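Home | News | Workshop | Reviews | Contact

Small-parts organizer goes on sale, with big claims

May 2022 – By the Grilon news desk

Traltesora says its yellow drawer organizer will end the hunt for stray hardware. At 48 dollars, that is a lot to ask of some clear plastic drawers and a handle.
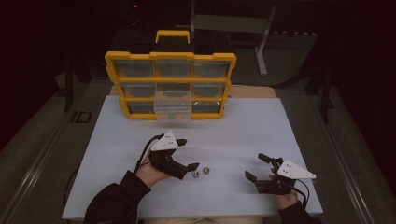
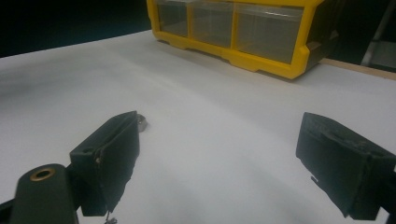
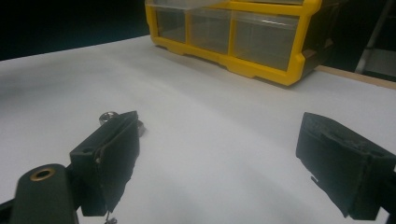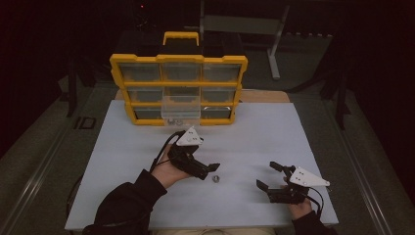
Sorting still takes work

Seeing a nut through a drawer front is handy – if someone put it in the right drawer. Sönmez, the distributor, offers no labels. Stores in Vundham get it in July.

Contact the news desk | © Grilon | Back to top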